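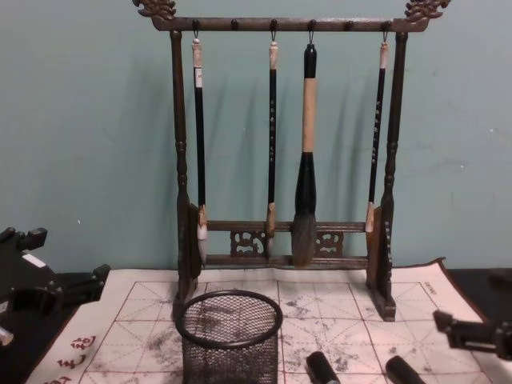

Stöcker Opens Larger Art Supply Store in Nuseton

NUSETON, 2021-03-05 - Stöcker, a family-owned seller of paper, ink and drawing materials, has moved its Nuseton store to a new address on Ilmont Street. The new store has 1,268 square feet of sales floor and is now open to the public.

The company had been in its former space near the bus station for nine years. The lease ended this winter and the landlord plans to turn the building into offices. All staff members have kept their jobs.

Customers will find the same lines as before, along with a wider choice of calligraphy goods. The store now stocks 70 kinds of brushes, as well as ink sticks, ink stones, brush racks and reusable cloths for practicing with water. Paper is sold by the sheet or by the pack. The framing counter, which was closed during the move, is taking orders again, and frames ordered before the move can be picked up at the new address with the original receipt.

A classroom at the back of the store will be used for beginner courses in lettering, watercolor and bookbinding. Classes are scheduled to start in July. Each course runs for several weeks and the fee includes basic materials. Sign-up sheets are at the register, and a schedule will be posted on the store's website once the dates are final.

School accounts carry over without any change. Teachers in the Nuseton and Vurkholm districts can continue to order by phone or email and have supplies delivered on the regular school route. Gift cards issued at the old location remain valid.

The store has its own parking lot behind the building, with the entrance on the north side. The bus stop at Ilmont Street and the library is one block away.

About Stöcker

Stöcker sells art and writing supplies from stores in Vurkholm and Nuseton and by mail order. The Vurkholm store is the company's main office and warehouse. Its hours have not changed.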